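Journal > Trenar Papers > Surfaces > Section 3

Home Issues Authors Search Contact

Print this page | E-mail this page

3.2 Pattern and the visibility of dust

Dust was applied to sample panels from the Gritska and Prasix ranges under diffuse light. Each panel measured 300 mm by 100 mm and was viewed from a distance of some 663 mm. Plain panels gave the lowest detection thresholds. Marble patterns of the general type in Figure 4 raised the threshold, most clearly where the streaks were close in width to the dust clusters.

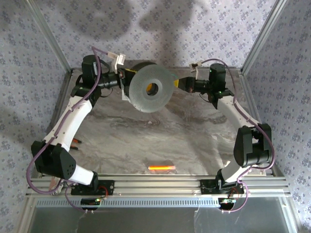
The effect depended on contrast within the pattern. When light and dark streaks differed strongly, viewers missed deposits that they had reported at once on a plain panel of the same mean reflectance. Pandey scores, which rate visible soiling from zero to nine, fell accordingly. Gloss had a smaller effect and was significant only at low viewing angles.

Wall coverings were treated separately. Small repeating prints, such as blue-purple flowers on a pale lavender ground, have a regular spacing that streaked surfaces lack. 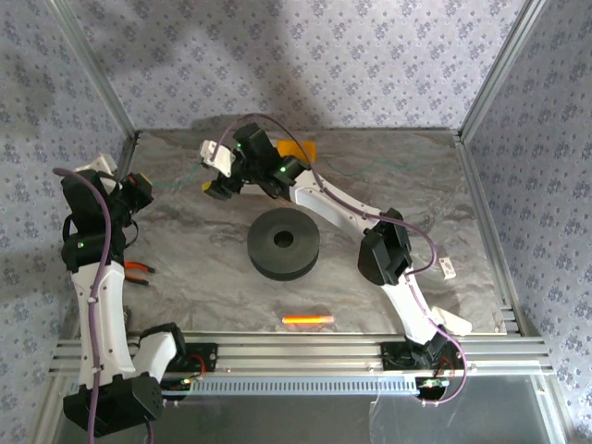

Regular spacing allows a viewer to compare one repeat with the next, and thresholds for the printed papers were therefore lower than those for the marble patterns. Shadow edges were a further source of error. Trials with a shadow edge on the panel were excluded from the model in Section 3.3.

Print this page | E-mail this page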